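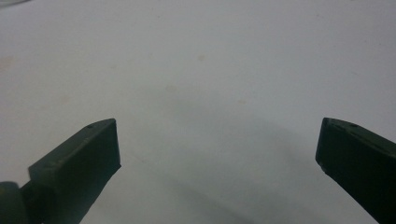
Print this post | E-mail this post

14/07/2020

I have been meaning to write about the sourdough for weeks, and every time I sit down to do it I end up in the kitchen instead, poking at the dough and wondering whether it has had long enough. So tonight the dough is in the fridge where I can't fuss with it, the kettle is on, and I am going to get this down before I change my mind.

I started baking bread properly in the autumn, when we were all at home and there was no flour to be had at the supermarket for love or money. I'd made loaves before, the sort with a sachet of yeast that you leave on top of the hot water cupboard, and they were perfectly nice toasted. But I had never kept a starter. My neighbour across the lane left me a jar of hers on the front step with a rubber band around it and a note that said "feed me", and I have felt responsible for it ever since.

The first 2 loaves were terrible. I don't mean a bit flat, I mean you could have propped a shed door open with them. The third one rose nicely and then stuck to the tea towel so firmly that I had to scrape it off with a spatula, and what went into the oven was more of a puddle with fringes. We ate it with soup. (Nearly everything is forgivable with soup, I find, especially pumpkin.)

What helped in the end was slowing down. The recipe I was following had been written by somebody in a much warmer kitchen than mine, and it told me the dough would be ready in four hours. In Cestthorpe in July, in a weatherboard house with gaps under the doors, four hours does next to nothing! I now mix it after breakfast and leave it until the light is going, and then it spends the night in the fridge, and I get up in my dressing gown to turn the oven on while it's still dark outside. I've come to love that part – the house quiet, the magpies just starting up, and the smell creeping down the hallway.

For anyone who has asked, my everyday loaf is 443 grams of flour, which is a silly number, I know. It came from emptying the end of a bag into the bowl one evening when there was nothing else in the cupboard, and that loaf was the best I'd made, so I wrote the weight on the back of an envelope and have stuck to it out of superstition. Most of it is plain white bread flour and 40 grams is wholemeal, with 8 grams of salt. I add the water by feel these days, stopping when the dough is tacky but lets go of my fingers without too much argument. I'm sorry if that's no use to you. My grandmother's scone recipe says "enough milk" and I used to be so cross about it, and now look at me.

I bake it in the old cast-iron pot I bought years ago at the Heffernan Street markets for stews. The lid stays on for the first half and comes off for the second, and I like the crust quite dark, darker than you'd think. If yours is browning too quickly underneath, slide a baking tray onto the shelf below. That fixed it for me.

As for the starter, it lives behind the toaster and gets fed most days, and when I forget it sulks for an afternoon and then carries on. The discard goes into pancakes, or crackers with rosemary if I'm feeling organised. I've passed on a few jars now, so there are bits of it all over the neighbourhood, and I get messages about how it's behaving, as though I were its mother.

Next I'd like to try a fruit loaf, with sultanas and a bit of orange peel, and if it works I'll put the recipe up. The kettle has boiled and gone quiet while I've been rambling, so I'd better go and make that tea.

Contact | © Bread and Kettle, Cestthorpe | Back to top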